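Llinos Vaughan先生 お別れの会 よくあるお問い合わせ
同じ質問をたくさんいただいているので、まとめました。急いで書いているので読みにくいところはすみません。随時追記。

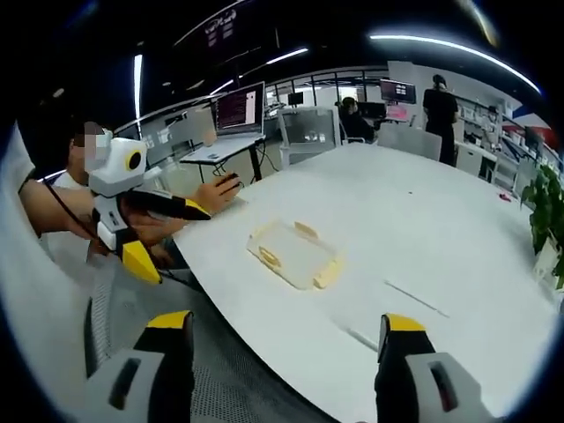
会はいつ、どこでありますか?
2019年1月27日、コリモン会館(Korimon)の2階ホールです。受付は午後1時半から、開会は2時。終わりは4時ごろの見込みですが、お話が長引くかもしれません。

お葬式とは別ですか?
別です。ご葬儀はご家族だけで、年明けにもう済んでいます。今回は教え子と合唱団の有志が開くお別れの会です。お骨は会場に来ません。お写真と、先生の楽譜帳を置きます。

先生のお名前、どう書けばいいですか?
受付の記帳やお手紙には「リノス・ヴォーン先生」でもLlinos Vaughanでも。教室では「リノス先生」で通っていたので、それで十分伝わります。Lはふたつです。「リ」に聞こえないあの発音、先生も日本では諦めていました。

おいくつだったのでしょうか。
99歳です。百歳のお祝いの打ち合わせを秋に始めたところでした。新聞の訃報欄には98とありましたが、あれは間違い。訂正をお願いしてあります。

案内状が届いていないのですが、行ってもいいですか?
どうぞ来てください。名簿が古くて、引っ越された方の分がかなり戻ってきています。案内状は入場券ではありません。お名前だけ事前にいただけると助かります。

申し込みは必要ですか? 締め切りは?
必要というほどではないです。椅子と軽食の数を決めたいので、できればメールか電話で。締め切りは過ぎましたが、まだ受けています。当日いきなりでも入れます。

服装はどうしたらいいでしょう。
平服で。黒でなくてかまいません。「平服」と書くと逆に悩むという声があったので書いておくと、普段教室に来ていた格好でいいです。先生は緑がお好きでした。緑のものを何か、という方が何人かいらっしゃるみたいですが、決まりではないです。

香典は?
ご辞退しています。ご家族のご意向です。受付に袋を出されても、お返しすることになってしまうので、お持ちにならないでください。

では会費はありますか?
ありません。会場費は合唱団の積立から出しました。お茶とお菓子はオカリ(Okari)さんが実費だけで引き受けてくださっています。

供花を送りたいのですが。
会場の祭壇まわりは花屋のフィリップス(Phillips)さんに一括でお願いしています。色をそろえるためです。個別に送りたい方はフィリップスさんに直接お電話を。「ヴォーン先生の会の分」と言えばわかります。名札はつけません。大きいスタンド花は会館の廊下に置けないので、すみませんがご遠慮ください。

弔電は受け付けていますか?
コリモン会館気付でお送りください。前日までに着くもの。会の中で読むのはそのうちのいくつかだけです。全部ご家族にお渡しします。

手紙や思い出の文章を渡したい。
うれしいです。受付に箱を用意します。封をしたままご家族へ届くものと、文集に載せていいものと、箱を分けます。文集用のほうは600字くらいまで。手書きでも大丈夫。ただし鉛筆は薄いとコピーに出ないので、ペンでお願いしします。

文集はいつできますか?
未定です。編集の手が足りていません。会のあとで原稿の集まり具合を見て決めます。できたら教室の元の名簿の住所に送ります。住所が変わった方は受付で書いていってください。

写真は募集していますか?
しています。古い発表会のもの、特に歓迎。ルコロウ(Lukolow)時代の写真がほとんど残っていなくて困っています。プリントの場合は裏に、返却先のお名前を。データはメールで。会場でスライドにしますが、当日持ち込みの分は間に合いません。文集には使えるかも。

ルコロウって何ですか?
先生が日本に来て最初に開いた小さな歌の教室の名前です。駅裏の、いまは駐車場になっているところ。そのあと合唱団になって名前も変わりました。古い団員さんはいまでも合唱団のことをルコロウと呼びます。意味は誰も先生から聞き出せていません。ご存じの方、ぜひ教えてください。

歌いますか?
歌います。開会のときに1曲、最後に全員で2曲。最後の曲のうちひとつはウェールズ語です。歌詞カードにカタカナをふります。うろ覚えで全然かまいません。先生がいたら発音を直されるところですが。

伴奏や独唱で参加したい、という申し出はどこに?
ありがたいのですが、進行がもういっぱいです。閉会のあと片付けまでの間、ピアノは開けておきますので、弾きたい方はどうぞ。調律は前日に入ります。

練習はありますか?
当日の正午から、会館のホールで。歌う方はだれでも。来られなくても本番には入れます。楽譜は当日配布。お手元に昔の楽譜がある方は持ってきてください、版が違っても音は同じはずです。たぶん。

弔辞はどなたが?
元教え子から2名、合唱団から1名、ご家族からひとこと。お名前は当日のプログラムで。順番についてのお問い合わせはご勘弁ください。

宗教的な儀式はありますか?
ありません。お焼香も献花の列もなしで、黙祷だけします。先生は教会に通っておられましたが、追悼の礼拝は教会のほうで別に予定があるそうです。日時は教会へ。こちらではわかりません。

数珠は持って行ってもいい?
どうぞご自由に。聖書の方も、手ぶらの方も。

子ども連れでも大丈夫ですか?
大丈夫です。先生は子どもの声がうるさいと言ったことがない方でした。ホール横の和室を開けておくので、おむつ替えや休憩に。ベビーカーは受付横へ。

途中から、または途中まででもいいですか?
かまいません。後ろの扉から静かに出入りしてください。前の扉は弔辞の方が使います。

車で行けますか?
会館の駐車場は狭いです。足の悪い方と荷物のある方を優先させてください。それ以外の方はなるべく電車かバスで。近くの有料駐車場は昼過ぎには埋まります。路上はほんとうにやめてください、前に会館から怒られました。

駅からの道は?
南口を出て、商店街をまっすぐ。クリーニング屋さんの角を左、坂を上がって右手です。坂がきついので、つらい方はバスで「会館前」まで。バスは1時間に4本あります。休日ダイヤだと減るかも、各自ご確認を。

車椅子で入れますか?
裏の入口にスロープがあります。エレベーターは小さいですが車椅子は入ります。事前に連絡いただければ係が下でお待ちします。

食事は出ますか?
軽食とお茶だけです。オカリさんのサンドイッチと、先生の好きだった干しぶどうのパン。ちゃんとしたお昼は済ませてきてください。アレルギーのある方は受付で聞いてください、材料表をもらってあります。お酒はなし。

二次会は?
公式にはありません。合唱団の人たちが勝手にどこかへ行くとは思います。ついていってください。

会場で写真を撮ってもいいですか?
お話の最中はご遠慮ください。そのほかは大丈夫です。ネットに載せるときは、写っている方にひとこと断ってからに。ご家族のお顔は載せないでください。

行けないのですが、録画はありますか?
音声だけ録ります。歌の部分は後日、希望の方にお分けする予定。弔辞のほうは話す方の許可が出たら。海外の親戚の方からも同じご希望をいただいています。

ご遺族に直接連絡したいのですが。
連絡先はお教えできません。お手紙なら事務局あてに送っていただければ、そのまま転送します。お返事は期待されないほうがいいかもしれません。数が多くて、みなさんお疲れです。お宅への弔問も今はご遠慮とのことです。

お墓はどちらですか?
お骨の半分は日本、半分はウェールズに帰ると伺っています。時期も場所もまだ決まっていません。決まってご家族のお許しがあればこのページに書きます。

先生に借りたままの楽譜があります。
けっこうたくさんの方から同じ相談が来ています。笑ってはいけないのですが。会の受付に返却用の箱を置きますので入れてください。先生の書き込みがあるものは、ご家族がとても喜ばれます。どうしても手元に置きたいという方は、その旨をメモで。ご家族は「持っていてください」とおっしゃると思います。

教室と合唱団はこれからどうなりますか?
合唱団は続きます。次の練習日は会の当日にお知らせ。個人レッスンの教室のほうは閉じました。前払いの月謝が残っている方には返金します、領収書がなくても帳面に記録があるので大丈夫です。

先生を記念した基金のようなものはできますか?
話は出ていますが、なにも決まっていません。もし「ヴォーン先生の基金です」といって寄付を頼む電話があっても、こちらからではないので応じないでください。

大雪だったらどうなりますか?
電車が動いていればやります。止まったときは朝9時までにこのページのいちばん上に書きます。延期の場合の日取りは未定。電話は一本しかなくてつながらないと思うので、先にページを見てくだい。

手伝えることはありますか?
当日の朝、椅子並べ。あと閉会後の皿洗い。エプロン持参で11時に裏口へ。連絡不要です。

ほかに質問があるときは
事務局までメールでお願いします。返事は夜になります。電話は昼の間だけ、出られないことが多いです。留守電に名前と番号を入れてください。

(追記)祭壇の花の色を聞かれましたが、白と緑です。
(追記)クロークはありません。コートは椅子の背に。

お別れの会 事務局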